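Mojtaba Arabzadeh
A thread on keeping kitchen knives sharp at home, for people who cook most nights and have never sharpened anything. 1/
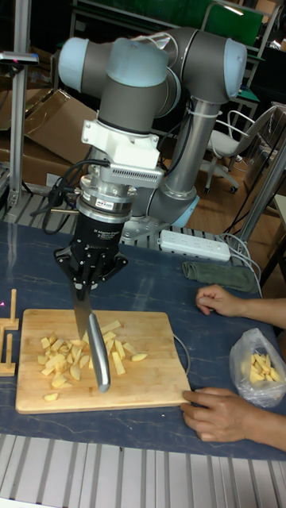

2/ Start by finding out how dull your knife is. Hold up a sheet of printer paper by the top edge and slice down through it. A sharp knife goes through in one pass. A dull one snags or folds the paper. Do this before you buy anything.

3/ Most knives that fail the paper test don't need sharpening yet. The edge has rolled over to one side and needs to be straightened. A honing rod does that. It takes off very little metal.

4/ How to hone: stand the rod on a folded towel, tip down. Put the heel of the knife near the top of the rod and pull down and toward you so the tip leaves last. Switch sides. I do 6 strokes per side, lightly. Pressing harder does more harm than good.

5/ Try the paper again. If it still snags, you need a stone.

6/ I used the same rod for years and thought it was sharpening my knives. I ended up with a drawer full of straight, shiny, completely blunt edges. Learn from that.

7/ Stones. One two-sided stone is plenty for a home kitchen. 1000 grit on one side, something between 3000 and 6000 on the other. Mine is a Memon. The name has worn off the base and the stone is still fine. I paid $68 for it at the hardware store in Clalusdale, and you can spend less.

8/ Check whether your stone needs soaking. Some want ten minutes in water and some only need a splash on top. The leaflet will say. If you lost the leaflet, splash it and watch. If the water disappears right away, soak it.

9/ Put the stone on a damp dishcloth so it can't slide. Skip this and you will be chasing it around the counter.

10/ The angle is what people worry about most. Aim for 15 degrees for Japanese-style knives and 20 for most Western ones. If you can't picture that: hold the knife straight up, tilt it halfway down, then halfway again. You're at 22 or so. Go a hair lower and stay there.

11/ Staying at one angle matters more than picking the perfect one. A steady 22 beats a wobble between 12 and 25.

12/ Color the edge with a black marker before you start. After a few strokes, look at it. If the ink is gone right at the edge, your angle is good. If it's only gone higher up the blade, raise the spine a little. If there's ink left in patches, you're rocking.

13/ Work one side on the coarse grit until you feel a burr on the other side. Brush your thumb across the blade, away from the edge, never along it. The burr feels like a tiny wire. You want it the whole way from heel to tip.

14/ Flip and repeat. Then the fine side, with less pressure and fewer strokes. Finish with alternating single strokes to take the burr off.

15/ The tip always comes out worst for beginners. Lift the handle slightly as you reach the curve.

16/ Rinse the knife, dry it, do the paper test again. Then try a ripe tomato with no pressure at all. I trust the tomato more.

17/ How often? I cook dinner six nights a week. I hone every Thursday and use the stone in February and again at the end of summer. If you cook less, once a year on the stone is fine.

18/ Cutting boards matter as much as the stone. Wood and soft plastic are kind to an edge. Glass, marble and ceramic plates will ruin it in a week. Scrape food off the board with the spine of the knife, not the edge.

19/ The dishwasher is bad for knives. They knock against everything else and the detergent is rough on the steel. Wash by hand and dry right away.

20/ Loose in a drawer is bad too. A magnetic strip, a block, or a cheap plastic guard all work. I have a Casau strip screwed to the wall by the stove and have no complaints after one move and two coats of paint.

21/ Serrated knives: leave them alone until they really struggle, then pay somebody. Same goes for any blade with a chip bigger than a grain of rice.

22/ If you'd rather pay for all of it, that's reasonable. The shop on Baner charges by the inch and usually has them back the next day. Ask whether they use a wheel or a belt and whether they keep it cool. If they can't tell you, go somewhere else.

23/ Pull-through sharpeners: they work, they're fast, and they eat metal. Fine for a $10 paring knife. I wouldn't put a good chef's knife through one.

24/ A few of you asked about electric ones. I've only used one, at my sister's place, and it left scratches up the side of the blade. I'll leave that to people who own one.

25/ Ceramic knives need a diamond stone. I don't own either, so no advice from me there.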